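# Revision C of the cloth handling rules

June 2021

We put revision C of the handling rules into force at the Wysocka site this month. It replaces revision B, which had grown to 110 numbered clauses and was being read by very few of the people it applied to. Revision C has 58. I wrote most of it, Wiesława Witkowska reviewed it, and Damian Cieślak ran the trial sessions. What follows covers the clauses that changed and the arguments behind them.

Scope first. The rules apply to anyone recording demonstrations with the paired hand-held grippers on deformable items: cloths, shirts, towels, bags. They do not apply to rigid items, which stay under the older Flellwood sheet. They also do not apply to anything mounted on an arm. That is a different hazard class with its own document, and mixing the two was one of the faults of revision B.

## Starting and ending a take

A take starts from a neutral pose. Both grippers are held in front of the body, jaws open and facing each other, with nothing in them. The operator checks the status light on each unit before moving. If either light is not green, the take does not start. Revision B allowed a start on one green light "if the other unit is known to be good," and the phrase was read generously.

Each unit carries a handwritten label on the body. The operator reads both labels into the log at the beginning of a session, and again after any battery change. Left and right units are not interchangeable. Swapping them produces a recording that looks normal in playback and is wrong in every frame.

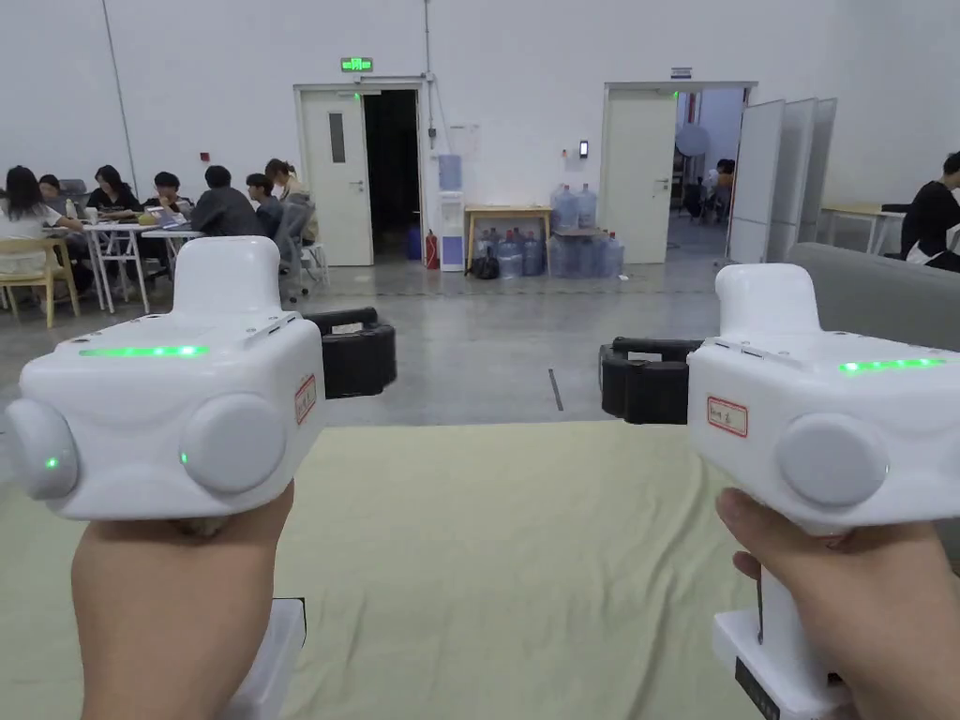 The neutral pose is held for a slow count of two. Edmund Zieliński asked for a longer hold so that the alignment step in Talo would have more still frames to work from. We tried it. Operators drifted, and the extra frames were worse than the ones we already had. The short hold stayed, and the alignment step now discards a take with excessive motion at the start and reports which hand moved.

A take ends the same way, with the jaws open and empty. Dropping the item and walking off is not an end state. Neither is holding the item and waiting. If the operator cannot reach the end pose, the take is stopped, marked as incomplete, and kept.

Kept is the important word there. Under revision B, incomplete takes were deleted on the spot by whoever was holding the grippers. Clause 14 now forbids deletion by the operator. Deletion is done later by a reviewer who was not in the session, and it is logged with a reason code.

## Start states for cloth

Revision B required every item to be "presented neatly" before a take. I argued against this wording for a long time.

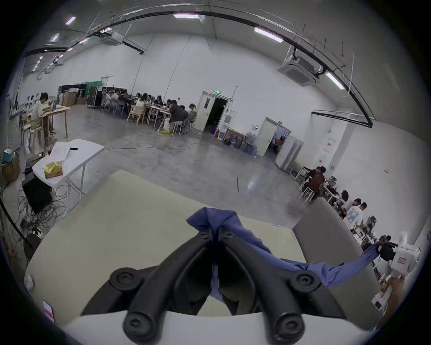

A start state should be defined by what the operator is permitted to leave alone. Neatness is hard to measure and it narrows the data to cases that are easy. Under clause 21, a cloth may start flat, folded, bunched or twisted, as long as the state is picked from the list before the take and not after it. The same goes for states reached midway: a blue cloth clamped in a bunch by one gripper, with a twisted length running across the table to the jaws of the other, is acceptable material and should not be shaken out to look better. What clause 21 does prohibit is resetting the cloth by hand during a take. A bare hand on the item ends the take, including a hand that only steadies a corner.

Clause 22 deals with the work surface. Personal items come off it before the first take of a session, phones included. We considered banning phones from the area outright and decided against it. The session log runs on one.

Clause 23 fixes the surface itself. It may be a table, a padded board or a mat on the floor, but it may not change within a batch. A batch is 60 takes of one item in one category of start state. If the batch is interrupted for longer than a lunch break, the remaining takes are recorded as a new batch. Tomomi Sugawara objected to this on the grounds that it leaves us with many short batches. She is right, and we accepted the cost. Short batches can be merged by a script. A batch with two surfaces in it has to be separated by a person.

## Garments

Garments get their own section. The folding order is not prescribed. Revision B prescribed it, sleeve by sleeve, and the result was that every operator produced the same fold with the same pauses. Clause 30 prescribes only the finished state and the contact rules.

The contact rules are as follows:

- The jaw approaches the fabric from the side or from above, never by dragging across a finished fold.
- An edge is pinched before it is lifted. Scooping is allowed only for items on the scoop list.
- A missed pinch is retried in the same take. Do not restart.
- No more than one layer is taken unless the step calls for more. If extra layers come up, put them down and try again.
- The gripper does not press the fabric flat with the housing.

The last one caused the most discussion. Pressing with the housing works, in the sense that the fabric gets flatter, and most people do it without noticing. The housing is not instrumented for contact, so the recording shows fabric changing shape for no visible reason. Use the closed jaws.

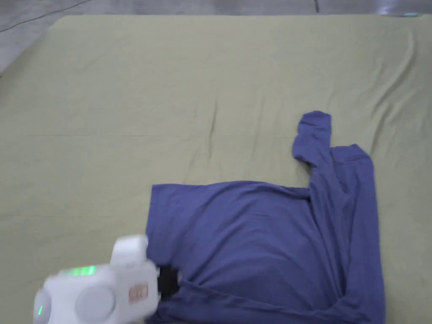

Flellwood Bench Circular, No. 58, p. 4

The circular reprints the contact rules in full, with one difference in wording. It says "single layer" where clause 30 says "no more than one layer unless the step calls for more." The clause governs. Jérémie Leclerc has the correction for the next issue, and printed copies should be marked by hand until then.

On the subject of missed pinches, the retry rule is now backed by a count. Damian went through 1041 garment takes from the trial and tagged every retry. I will publish the breakdown when the second reviewer has finished, and not before. Two people tagging the same take disagree more than I expected on where one attempt ends and the next begins, and the definition in clause 33 will probably need another sentence.

## Shared rooms

Several clauses exist only for rooms where other work is going on. Operators stay inside the marked area. Exits and the routes to them stay clear, and cables do not cross a walkway. People at desks in the background are told at the start of the day that recording is in progress, and anyone who would prefer to stay out of view is given a place where that is possible. Partition panels may be used, but they are set up before the batch and stay put until it is finished. A panel moved halfway through counts as a change of setup under clause 23.

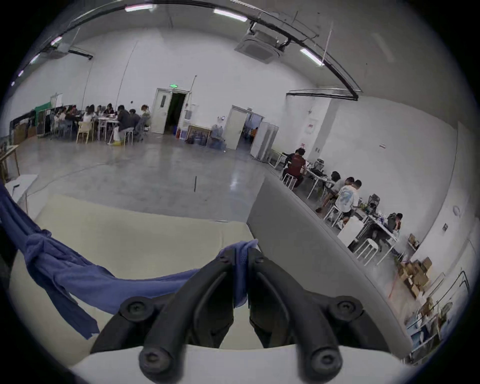
Can a batch be recorded while people are walking through the background?

It can, provided they stay outside the marked area and were told about the recording. Movement behind the work surface is not a reason to stop a take. Someone stepping into the area is, and the take is then marked incomplete under clause 14.

## Open items

Dralleck has asked whether revision C can be used unchanged for their own sessions. Mostly. Their units report status by tone instead of by light, so the start check needs rewording, and their batch numbering collides with ours above four digits. Wiesława is drafting an annex.

Clause 41, on glove use, is provisional. It permits thin gloves and says nothing on what thin means. Suggestions are welcome if they include a number and a way to measure it.

Clause 52 requires operators to take a break between batches. The length is left to the site. At Wysocka it is ten minutes, with the grippers set down on the bench and powered off. The review of both provisional clauses is set for November.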